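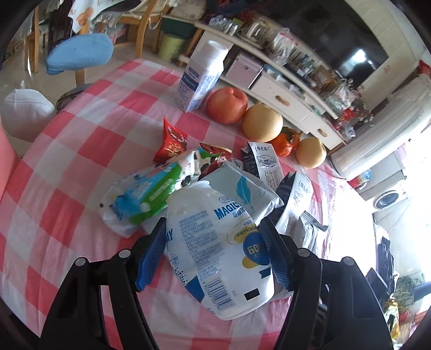 Kitchen table, Saturday morning. Most of the milk is in the pile behind the bottle.

Thread: What do you do with too much milk and too many snacks?

feltia_822
Posted November 27, 2021

We are clearing the pantry before the new shelves go in, so everything is coming out onto the table. I knew we had milk. I did not know we had this much of it. There are cartons from at least two different shopping trips and I have stopped trying to remember which came first.

The big white bottle with MAGIC on it is the one I want to ask about. It has 600 printed in a dark blue circle and the rest is mostly Chinese, which I can't read. My sister-in-law dropped off two bags in October and this was in one of them. Is it a drink or something for cleaning? I don't want it on the food shelf if it doesn't belong there.

Second question is how you sort the rest. The shelves are from Jernier, 16 inches deep, and I would like the snacks and the milk to share one.

boxroom
I wouldn't guess from the front. Turn it around and run a translation app over the small print. Plenty of bottles have a cheerful label and you don't want to find out by tasting.

Until you know, keep it off the table with the food.

tallpantry
Agree with the app. For the shelf, milk at the back and snacks at the front. Packets weigh nothing and you can move them with one hand.

Jonquil447
Disagree with that. Milk goes at the front, always. It has a date on it that matters. If you put cartons behind a wall of snack packets you will find them next summer. Ask me how I know.

tallpantry
Snacks have dates too.

Jonquil447
Sure, and they get eaten. When did you last throw out a bag of chips for being old?

tallpantry
Last week. Two bags.

boxroom
Side by side would solve this. Left half milk, right half snacks, oldest at the front in both. With 16 inches you get a decent row going back.

feltia_822
Side by side could work. The packets won't stand up by themselves though. One of the red ones is standing right now but it is in a pile with other things.

mudroom_shelf
Get a bin for the packets. I have the Tristomard ones, the low kind with the open front. They don't slide around and you can pull the whole thing out to look. I would skip the Boström bins, mine cracked along the handle in the first year.

Jonquil447
My Boström bins are fine – but I only keep tea in them.

Also, are those cartons all the shelf-stable kind? Check before they go in a cupboard. Some of them may want the fridge.

feltia_822
Good point, I will check each one. The pale one with the turquoise feather has been in the cupboard since October and I never looked.

boxroom
Write the date on the top with a marker while you are at it. Big numbers. It beats hunting around the seams with your glasses off.

feltia_822
Doing that now. The bottle is on the windowsill until I get the app to load. I'll look at the low bins too, thanks.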